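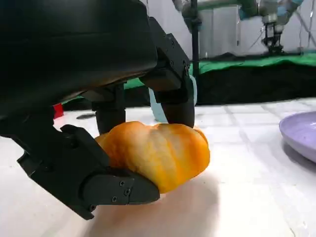
Bread roll over a white tabletop

How to Restyle a Family Room in a Weekend

By Dušan Gashi

Most family rooms look tired for the same reason: the furniture went against the walls on moving day and stayed there. You can change that without buying much. My last one came in at 700 dollars, and most of that was the rug.

1. Clear the floor. Move everything small into the hallway, including lamps, baskets and toys. Leave the sofa and any heavy cabinet for now.

2. Pick one thing for the seats to face. It can be a window, a fireplace or the TV.

3. Pull the sofa at least 20 inches off the wall. A narrow console fits behind it – I used the Ulter, but any slim table will do.

4. Lay the rug so the front legs of every seat rest on it. If it slides on hardwood, add a pad cut 2 inches shorter on each side.

5. Set the coffee table. Leave enough room to walk past with a tray.

6. Hang the curtains high, close to the ceiling, and let them just touch the floor. The Hitby panels I bought in June for 40 dollars needed hemming.

7. Bring the lamps back first. Put one by the reading chair and one in the darkest corner, then turn off the ceiling light and see what is missing.

8. Return the small items a few at a time. Whatever is still in the hallway on Monday can go to storage or be given away.

Paint is a separate job. If you plan to do it, do it between steps 1 and 2 and let the walls dry overnight before moving the sofa.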